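Visit report: Beltach household storage workshop, November

The workshop occupies the ground floor of a former print store behind the Barnari depot. I arrived at 10 a.m. and was met by Na-rae Yook, who looks after the rooms and the stock lists. Visitors sign in at the side door, leave bags in the lockers and are shown round by one member of staff. The tour has no fixed script, and mine followed the order in which goods move through the building.

Goods in

Deliveries come through a double door into a narrow bay. There is a bench for opening cartons, a set of scales and a label printer. Each article gets a stock number and a category: food and drink, tools, kitchen, decoration, storage, miscellaneous. The last is the largest, and Yook said it is reviewed every month without getting smaller. The stock list stands at 800 lines. Duplicates share a line, so the number of physical articles is higher.

Packaging is kept where it is in good condition. Flattened cartons go on a rack by the door, sorted by longest side. Damaged ones go out with the paper waste.

The store room

The main store is a windowless room with racking on both sides and an aisle wide enough for a small trolley. Heavy articles are kept low and glass is kept at waist height. The lighting is on a timer set to 15 minutes, which is too short for a full stock check, and we had to walk back to the switch while Gun-woo Ki was explaining the shelf codes.

The codes are simple: a letter for the bay, a number for the shelf, then a second number for the position from the left. Ki introduced them two years ago in place of a colour system. The colour labels are still on several uprights and should be removed, as they no longer correspond to anything.

Small hardware is held in Pyo cabinets with shallow drawers. I tried several. The runners are smooth and the stops hold, but the label holders are too narrow for a full stock number and most of the cards have been trimmed by hand.

The furnished rooms

Beyond the store are the furnished rooms, which were the main purpose of my visit. They are fitted out as parts of a home and used to work on ordinary storage questions: what people keep on open shelves, what goes in a closed container, which surfaces collect things that belong elsewhere. Layouts stay in place for a set period and are then changed. Beltach supplies the results to Hirkia, which sells shelving and boxes to landlords.

The room I spent longest in has a brick wall with two white metal shelving units against it and a tall white refrigerator to their right. A white square table stands in front.
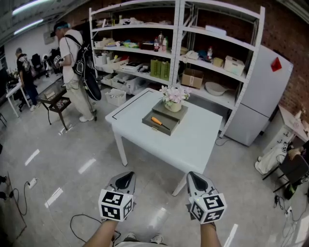 The table with the open drawer box and flower pot, shelving and refrigerator behind.

The left-hand unit carries most of the food and drink, including bags of snacks, with white plastic bins on its lowest shelf. The right-hand unit is more mixed and has a white telephone on a middle shelf. Yook considers the mixture useful, on the grounds that a shelf holding a single category tells them little about how a household will use it.

The box on the table is a gray-green one with a small brass-coloured pull. An orange-handled screwdriver lay diagonally in it, and the lid portion was serving as a stand for a cream pot of artificial flowers. I asked whether a tool of that length would be better in the Pyo cabinets. Ki's view is that one screwdriver should live in the room where it is used and the remainder in the store.

Remarks

The shelf codes have not been extended to the furnished rooms, so an article taken from the store is recorded only as "out". A room letter would be enough to correct this. Ki has it on his list, after the lighting timer.

Visits are by arrangement and last 100 minutes. Parking is at the depot; the side door is the second on the left past the loading ramp.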